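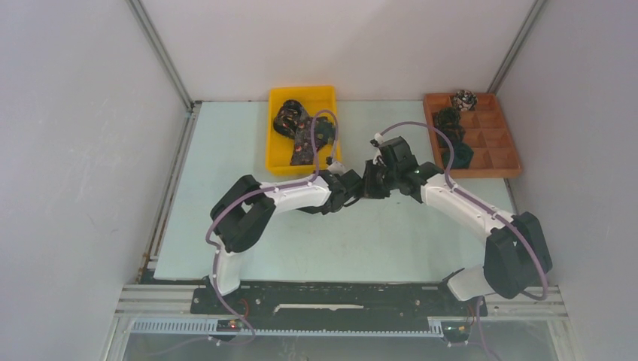 Slide 1. Yellow bin at the back, organizer in the corner.

Print this page | E-mail this page

Putting Things Where You'll Look for Them
Speaker notes, Plarkonthorpe Library, Sat 30 January

(Wait for the people at the back to find chairs. Thank Razia Durrani for the invitation and for the lemon cake, if there's any left by then.)

Good morning, everybody, and thank you for coming out in such miserable weather. I want to talk about drawers. Well, drawers and shelves and the hall closet and that one kitchen cupboard we all open with a hand held up to catch whatever falls out. I've been helping people sort their homes for a good many years now, and I'd still rather talk about a junk drawer than almost anything else.

Start with my own story – the passport one, keep it short. I put mine somewhere safe before a trip and found it after I got home, in the folder with the dishwasher manual. I had honestly thought the folder was a sensible place, and I suppose it was, for a dishwasher manual.

So the question I'd like you to carry home is a small one. When you pick up the tape, don't ask where tape belongs. Ask where you went looking the last time you needed it. If you went to the kitchen first, then the kitchen is where the tape lives, and never mind that all the other office things are upstairs.

(Pause. Ask for hands: who keeps scissors in more than one room? Let them laugh about it.)

The open bin and the divided box. An open bin is for things you toss in at the end of the day, gloves and dog leads and so on. A divided box is for little things that get lost under each other. Most of the trouble I see in people's houses comes from using one where the other was wanted. Batteries in a deep bin, for instance, so the old ones and the new ones get all mixed up and you end up testing every last one in the flashlight.

Mention Hefin Lewis and his fuses here. He labeled 60 envelopes over one winter and was very happy doing it, and I would never talk him out of it, but I couldn't keep that up for a week myself.

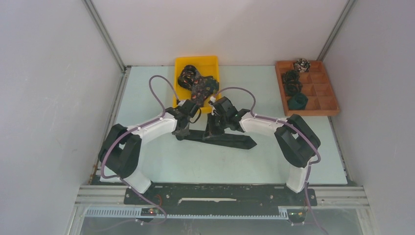

Prys Ruddock thinks I'm too easy on people about labels, and he told me so after the last talk: if there's no label, he said, then only one person in the house knows the system, and the rest of the family will just put things down on the stairs.

He has a point, and I've softened on it. These days I say label anything another person has to put away. Big letters, plain words, and leave the fancy tape at the store.

Then on to paper, if time allows. Go slowly here – paper makes people anxious. One tray for things waiting on you, one for things waiting on somebody else. Skip the bit about tax folders unless they ask.

Close with the ten-minute drawer. Pick the one that annoys you most, set the oven timer, stop when it rings even if you're halfway through. Handouts are by the door, next to the coats.

Related items
The Hall Closet, Shelf by Shelf – Iestyn Eynon
Keepsakes and What to Do with Them – Razia Durrani
January talks at the library

Print | E-mail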